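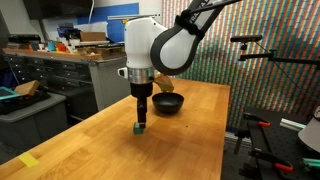 Figure 1. Gripper closed on a small cube at the workbench, with a bowl to the right.

How to Judge Whether a Robot Arm Is Ready for a Chore
Prepared by Larasati Wibisono and Haziq Mandagi, Vekulska Workshop Program
Updated 13 July 2022

Members frequently ask whether an arm can clear a table, sort parts or put away dishes. The procedure below gives a fair answer for one chore at a time. It assumes that the arm has been installed and that the operator has completed safety training.

Step 1. Write the chore as a single sentence with a clear end state. "Tidy the bench" cannot be scored. "Place the cube in the bowl" can.

Step 2. Run 16 trials with the object in the same starting position. Do not touch the object or the arm between the start signal and the end of the trial.

Step 3. Repeat the trials with the object moved and turned by hand each time. Most of our early failures appeared at this step. In January, the Drernix sorting task fell from 485 completed picks in a week to 117 once fixed starting positions were removed.

Step 4. Replace the object. A rigid cube is among the easiest things a two-finger gripper can be asked to hold. Try a damp cloth, a spoon lying flat and a thin plastic bag.

Step 5. Record every instance of human help, including restarts. A trial with help is scored as a failure.

Reading the results
For household use, we do not consider a chore ready below 73 percent at Step 4. Shop-floor work with fixtures may be judged on Step 3 alone. At present, simple transfers of rigid parts meet our standard. Laundry and dishwashing do not.

Score sheets should be sent to Anisa Tjoa.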